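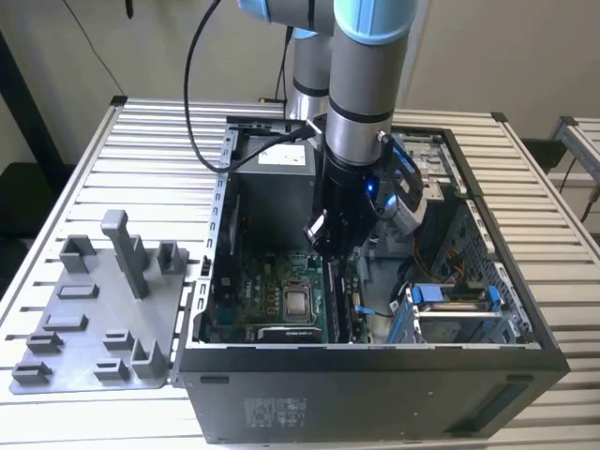
Open tower on the bench, arm over the motherboard.

Getting a late hotel checkout without paying. Quick version, I'm packing.

Ask the night before. Not at booking, they just note it and forget. Call the desk after 8 or so, when its quiet, and name a time - "could I keep the room till 3?" works better than "a bit later".
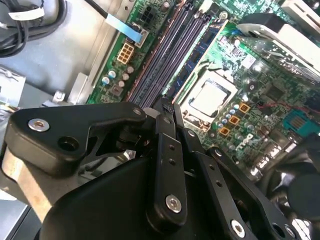
Gripper tips pointing down at the motherboard.

Join the points club first, even the free level. At the Hovholm they wanted 15 for the extra hours, dropped it once I gave a member number. You don't need 3000 points for this, just an account.

If its a no:
- ask for one hour insted of three
- ask again at breakfast, different person
- leave bags at the desk, use the pool

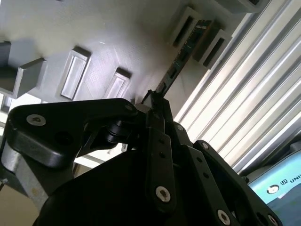 Get the new time on paper or in the app. Key cards often stop at the old checkout, so have them redo yours. Sundays are easiest, holiday weekends forget it.

Comments

Maja Pawłowska: Worked at the Trinivau in March! Got till 2.

Maarja Krūmiņa: does this work if you booked thru a third party site?

Maja Pawłowska: did for me, just call the hotel direct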